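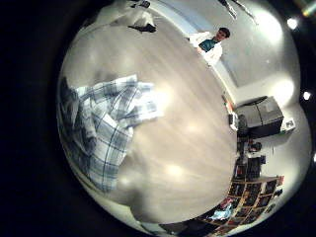
Why does a product import finish with a green check mark when some of the rows were skipped?

The check mark means the file was read to the end. Rows that fail are written to a separate skip report, and the import is still marked as complete.

Ticket subject: Items missing after CSV import, supplier name garbled
Product: Buvau Inventory, hosted
Location: Preston store
Priority: Normal
Status: Closed, resolved

Original message

We moved our stock list into Buvau last night from our old system. The file has 3,856 products in it. The import ran without an error and got the green check mark, but this morning the register can't find anything we buy from Räsänen. That's towels, napkins, aprons and table linens, and we sell them every day. When I search by supplier I get no results. Other suppliers look fine.

I exported the list as CSV, opened it in a spreadsheet to fix two column headings, saved it, and uploaded it. I didn't change anything else. I have already logged out and back in, and tried a different browser. Same result.

We are ringing up the missing items under Miscellaneous for now, so our counts will be off until this is fixed.

Support reply, 9:40 AM

Thanks for the details. Please do the following before running anything again:

1. Go to Settings, then Import History, and open last night's import.
2. Click Skip Report at the bottom right of the page. It downloads as a text file.
3. Attach that file to this ticket along with the CSV you uploaded.
4. Please do not upload the same CSV a second time. Depending on the matching setting, that can create duplicates of the products that went in correctly.

Customer reply, 10:15 AM

Both attached. I didn't know there was a skip report. It lists 173 rows and they all say "supplier not found." I went through the import preview last night before I clicked Run and everything looked right to me.

Support reply, 11:05 AM

The preview only shows the first 200 rows. Your file is sorted by department, and linens come well after that point, so none of the affected rows would have appeared.

The skipped rows all have the same supplier. In your supplier list the name is Räsänen, which you typed in by hand during setup. In the CSV it comes through as RÃ¤sÃ¤nen. The import matches supplier names exactly, so it treats that as an unknown supplier and skips the row.

This is a character encoding mismatch. The file was saved in one encoding and read in another. Plain letters are the same in both, and only the ä is affected. Your remaining suppliers have no accented letters in their names.

Please check which encoding was selected on the upload page. It's in the drop-down under the file name, and the default is "Western (older systems)."

Customer reply, 11:30 AM

It was on the default. I never touched it. What should it be?

Support reply, 11:50 AM

For this file it should be UTF-8. Before you rerun it we need to clear up a second problem in the same file, so please hold off a little longer.

Your barcode column has 14-digit case codes in it. In the CSV many of them are stored in scientific notation, with a decimal point and an E near the end. This happens when a spreadsheet program opens a CSV and decides that a long string of digits is a number. Once the file is saved that way the last digits are gone and can't be recovered from that copy.

It only affects the case codes. The shorter codes on single items came through, but any of those that began with a zero have lost it.

Do you still have the first export from the old system, the one from before you opened it in the spreadsheet?

Customer reply, 1:20 PM

I saved over it. The old system is still installed on the back office computer though, so I can export again. How do I change the headings without opening the file in the spreadsheet?

Support reply, 1:45 PM

You don't need to change them. On the upload page, after the file is read, there is a Match Columns step where you can point each of your headings at the right field. Leave the CSV as it comes out of the old system.

If you ever do need to edit a CSV, use a plain text editor, or import the file into a blank spreadsheet using the Data menu and set the barcode column to Text. Double-clicking the file will change the codes again.

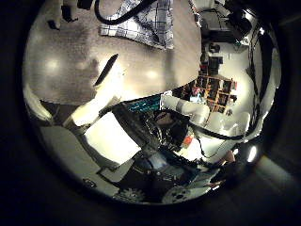
Can the bad import be undone without losing the sales that were rung up this morning?

Sales are stored separately from the product list, so rolling back an import leaves them alone. Any sold item keeps its name and price on the receipt, and it links up again when a product with the same item number is loaded.

Support reply, 2:10 PM

Steps for the rerun, in order:

1. Export a new CSV from the old system. Keep one copy in a separate folder and don't open it.
2. In Import History, choose last night's import and click Roll Back. Do this when the register is idle. While it runs, product search will return nothing.
3. Upload the new CSV. Set the encoding to UTF-8.
4. At Match Columns, set your two headings by hand. Match products by item number and leave barcode matching off.
5. On the preview page, use the Jump to Row box to look at a few rows in the linens department. Check the supplier name and at least one case code.
6. Run the import and open the skip report, even if you get the green check mark.

Customer reply, 5:35 PM

Waited until we closed to do the rollback. It took longer than I expected, but it finished. New import is in. Supplier name is correct and I found the linens in search. The skip report is empty.

One more thing. The shelf labels for those items are printing with a question mark in place of the ä. We have the Prindine label printer, connected by USB. On screen the label preview looks right. Is this the same problem again?

Support reply, 5:55 PM

Similar cause, different place. Your product data is fine now — you can see that in the label preview. The printer is using a built-in font that doesn't include the letter.

Open Settings, Labels, then your label template. Select the supplier field and change Font Source from Printer to System. Save the template and print one label as a test. Labels take slightly longer to print this way because the text is sent as a graphic.

If you would rather keep the faster printing, you can take the supplier name off the shelf label. The barcode and price don't use that setting.

Customer reply, 6:20 PM

Changed it to System and the test label is correct. I scanned a case of napkins at the register and it came up with the right name and price. I'll leave the supplier name on, we use it when we reorder.

I still have this morning's Miscellaneous sales to sort out. Is there a way to reassign them, or do I fix the counts by hand?

Support reply, 6:40 PM

Completed sales can't be reassigned to a different product. Use Stock, Adjust Quantity and enter the reduction for each item, with "Entry correction" as the reason. It won't change your sales totals, only the quantity on hand. If you didn't write down what was sold, a shelf count of the linens department will do the same job.

Closing notes (internal)

Cause 1: CSV in UTF-8 read as Western. Supplier name did not match, rows skipped.
Cause 2: CSV opened and saved in a spreadsheet. Long barcodes turned into scientific notation, leading zeros dropped.
Cause 3: Label template set to printer font, no ä available.
Fix: New export, rollback, import as UTF-8, template changed to system font.
Feature request filed: show the number of skipped rows next to the check mark. Merged with an existing request from May.
Second request filed: detect encoding on upload. No date given to the customer for either one.
Help article on CSV files updated with the Data menu steps. The label article still needs a line about Font Source.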